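Vier Schubladen reichen

Auf dem Schreibtisch von Yevhen Semeniuk steht ein hellgrauer Schubladenschrank von Purnier. Sortiert wird von oben nach unten: Post, Belege, Kabel. Das unterste Fach hält er frei – für alles, was bis zum Abend keinen Platz gefunden hat.
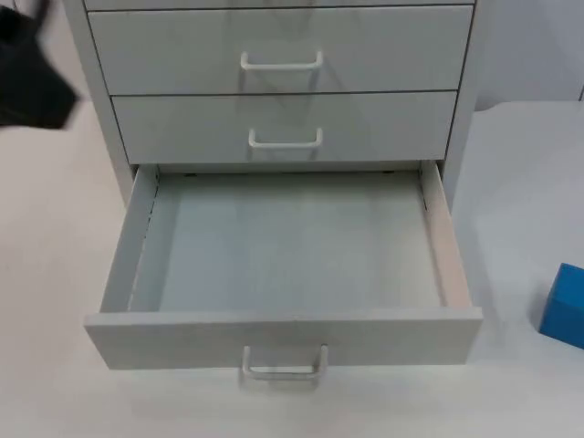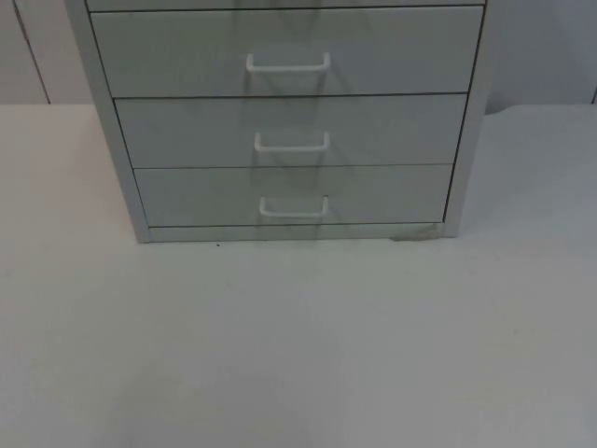
Hellgrauer Schubladenschrank mit weißen Bügelgriffen, einmal mit offenem unterstem Fach, einmal geschlossen.

Einmal im Monat nimmt er sich 30 Minuten und räumt die Fächer durch. Im Juni kamen dabei fünf alte Ladekabel weg.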